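Relatório intercalar – A caixa que se monta sozinha (não monta)
Grupo: Melaniia Nechyporuk, Stepan Yatsenko, Yevdokiia Panasiuk
Entregue a 16 de julho

3. Desenvolvimento

O enunciado pedia uma embalagem de cartão canelado sem cola nem fita, para a linha de expedição da Wakthorpe. Em maio achávamos que dobrar cartão era matéria de jardim de infância. Fizemos 12 protótipos antes de mudar de opinião.

O modelo escolhido parte de uma única peça plana. Os vincos separam os painéis, a parede de trás sobe primeiro e as abas da frente ficam para o fim. A aba de encaixe é comprida – a Yevdokiia diz que é elegante, o Stepan diz que é um desperdício de cartão, e a discussão ocupou uma reunião inteira.

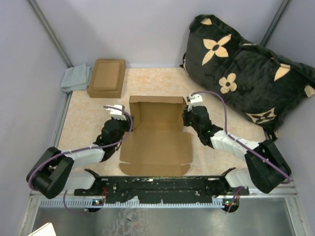 Fig. 1 – Parede de trás levantada, abas da frente ainda deitadas.

O orçamento de cartão era de 3,000 unidades da moeda interna do curso, das quais gastámos 2,000 em erros. O erro mais caro foi confundir medidas interiores com exteriores, coisa que a professora Svitlana Antoniuk nos tinha avisado para não fazer, por escrito.

3.1 Desgaste

O cartão tem memória, e guarda rancor. Interessavam-nos sobretudo os cantos, onde a parede lateral encontra o painel de cima e tudo puxa ao mesmo tempo.

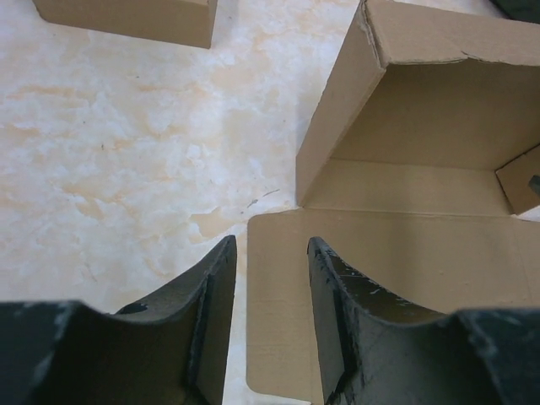
Fig. 2 – Caixa grande aberta, com o canto gasto e desfiado no topo da parede lateral.

Para a versão final propomos alargar a folga dos vincos junto aos cantos e encurtar a aba de encaixe. O Stepan pediu que a segunda parte ficasse registada em ata.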